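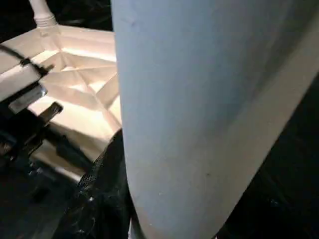 Search this site Search Go

Last updated: May

The Eglītis Psalter and the problem of the missing verse numbers

A printed Bible without verse numbers is hard to use in a group. The reader who is asked to find a line in the middle of a long chapter has nothing to steer by except the sense of the passage, and in a room of forty people the sense of the passage takes a while to find. The Eglītis Psalter, now in its second printing from the Mestton press, leaves the numbers out all the same. It sets each psalm as verse, in a single column, with the psalm number in the margin and nothing else.

The decision has a long history behind it. The chapter divisions in common use date from the early thirteenth century. The verse numbers came later, in the sixteenth, and were fixed by printers as much as by scholars. Hebrew manuscripts had marked the ends of verses for centuries before that, but a mark at the end of a line is a different thing from a number at the start of it. A mark tells the reader where to breathe. A number tells the reader where to look.

In the psalms the two systems do not always agree. Many psalms carry a heading, such as a note of the tune or the occasion. Hebrew editions usually count a heading of any length as the first verse, or as the first two. Most English Bibles leave it uncounted. A reference to Psalm 51.3 may therefore point to one of two lines, depending on which book is open. The psalms themselves are also numbered in two ways. The Greek translation joins Psalms 9 and 10 and goes on one behind the Hebrew for most of the book, and the Latin follows the Greek.

Eglītis deals with this by printing a table at the back. It gives both psalm numbers and the opening words of each psalm in English. The table runs to 5 pages and is the most heavily used part of the book, to judge by the copies in the Vima reading room, where the back board tends to fail before the front.

The translation is plain. Where older versions have "selah", a word whose meaning is not settled, Eglītis prints a blank line. This has been criticised. A blank line can be read as the end of a stanza, and in Psalm 3 it falls in places where a stanza may well end, so the reader cannot tell which blank lines stand for a word and which were put in by the typesetter. A footnote would have settled the matter, but the book has no footnotes.

The divine name is given as "the Lord" throughout, without small capitals. That loses a distinction which most modern versions keep, between the name itself and the ordinary title. In Psalm 110 the first line contains both. Eglītis has "The Lord said to my lord", and relies on the capital letter, which is lost when the line is read aloud. The same is true of most versions.

The alphabetical psalms are handled better. Psalm 119 has twenty-two sections of eight lines, one section for each Hebrew letter, and the name of the letter is set in the margin at the head of each. For this psalm alone the lack of verse numbers does little harm, as the eight-line blocks can be counted by eye.

The first printing was 600 copies, sewn, in cloth. The second is 1,000, glued, in card covers, on thinner paper with some show-through. The inner margin has been kept at the width used for the sewn copies, and the glued book does not open as flat, so the starts of lines on right-hand pages sit close to the fold. The Diker edition, which many congregations used before it went out of print, had the same fault.

Whether it will serve for public reading depends on how the psalms are used. Where a psalm is said in full by one voice, the open page is a help. The line breaks follow the Hebrew half-lines closely and the pauses fall where they should. Where two sides of a congregation say alternate verses, the book needs to be marked up by hand first, and each copy marked alike.

A numbered edition is listed by the press as in preparation. No month is given.

3,764 shares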